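Storing Markers on a Shared Work Table: The Case for the Clear Cup

Jad Nassar, June 2022

Most advice on desk organization assumes a single user. A shared table has different requirements, and the divided organizer tray, which performs acceptably in a private office, performs poorly there. My position is that an open, transparent cup is the correct container for markers on any table used by more than two people.

The divided tray depends on agreement. Each slot has an assigned item, and the assignment has to be known to everyone who returns one. At Pistwood we ran such a tray from October until spring. The slots were sized for slim pens, and a marker laid across two of them blocked both. Users responded by leaving markers on the table surface, where they rolled.

A cup has one rule: the item goes in from the top. A clear wall shows what is inside from a seated position, at any angle, without lifting anything. Opaque mugs do not offer this. A short marker in a tall mug is invisible to everyone except the person standing directly over it.
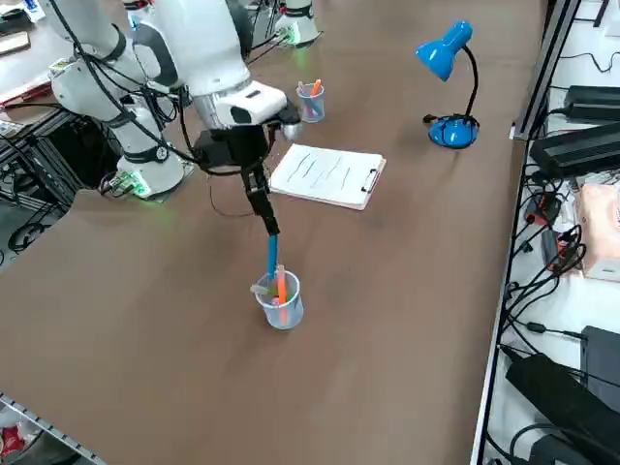 Capacity deserves more attention than it gets. A cup 80 mm across and 100 mm tall is a reasonable size for full-size markers. In a wider one the contents lean outward and eventually hook over the rim. I would also keep two cups in preference to one large one, with markers in the first and thin pens mostly in the second. Strict sorting is not worth enforcing.

My colleague Yeison Quintero objects that cups tip over. This is correct for light plastic cups holding one or two long items, and it is the strongest argument for the tray. A few steel washers under a disc of felt correct the problem at very low cost — the added mass sits at the base, and the disc protects the tips of uncapped pens.

He also notes that markers should be stored flat so that the ink stays evenly distributed. For whiteboard markers kept over a long period I accept this. Keep the reserve stock flat in a drawer. The working set is picked up too often for orientation to matter much.

Position is the remaining variable. The cup belongs on open table, within reach of the paper and clear of the lamp cord. Ours sat against the back wall for a year, and people reached across each other's clipboards to get to it. Moving it forward cost some writing area, and I consider that area well spent.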